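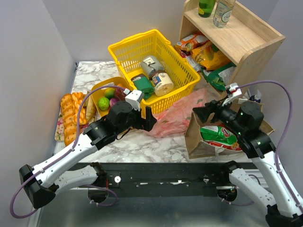
Checkout table, station 2. Yellow basket with canisters, fruit tray to its left, brown paper bag on the right.

**Ticket 678 — Bagging order and item placement, station 2**
**Site:** Gillville
**Opened:** 3rd June
**Priority:** 4 (low)
**Status:** Closed, follow-up on bag stock

**Reported problem**

Paper bags packed at station 2 lean or fold over when heavy items go in late. Crushed snack bags were logged on several orders in May. The report asks whether the fault is in the bag stock, the table layout or the packing order.

**Environment**

- Table: marble-pattern top, light walls
- Carrier: yellow plastic basket, raised handle
- Bags: brown paper, supplied by Cledis, cases of 1,000
- Packing sheet: Rawat, revision 2

**Log**

1. Checked the bags first. Opened several from the current case and stood them empty on the table. Bottoms square, no split seams. One bag had a side crease that kept it from opening fully; discarded.

2. Reviewed the packing sheet. Revision 2 lists cans and canisters under "basket goods" and fruit under "tray goods" but gives no sequence between them. Packers have been starting with whichever is closer. With the tray on the left and the bag on the right, reaching the fruit means going over the basket.

3. Packed a test order, fruit first. Lime and onion rolled to one side, cans went in on top, and the bag leaned toward the loaded side. Fault reproduced.

4. Unpacked and repeated with cans and canisters first, flat on the bottom, fruit second. Bag stayed upright.

5. Cloth produce bag left in the basket catches on the lids. Added a line to the sheet: lift the cloth bag out before the canisters.

6. Looked at the snack bags. They are large for their weight and take up most of the bag opening. Packed early, they get crushed. Packed last, they sit on top with the edge showing, acceptable to the store. 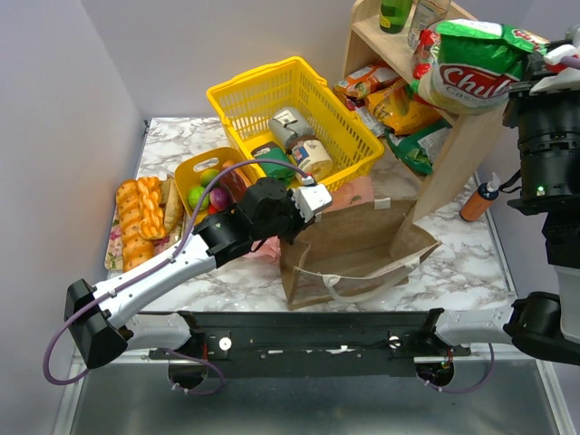
Large snack bag, green with a dark red label, in front of the light wooden shelf. Open brown bag near the front edge.

7. Shelf position checked. The unit stands at an angle in the right rear area. Squaring it to the back wall left less room for containers, so it was returned to the angle. No change to the layout drawing.

**Cause**

Packing order missing from the sheet. Table layout is a minor factor — it encourages the wrong sequence but does not force it.

**Fix**

Sheet updated to revision 4 (revision 3 was withdrawn, wrong bag size). Sequence is now cans and canisters, fruit, snack bags. Copy sent to Ovdale, same table and same bag stock.

**Open item**

Side crease in the Cledis bags. If more turn up in this case, log the case number here and reopen.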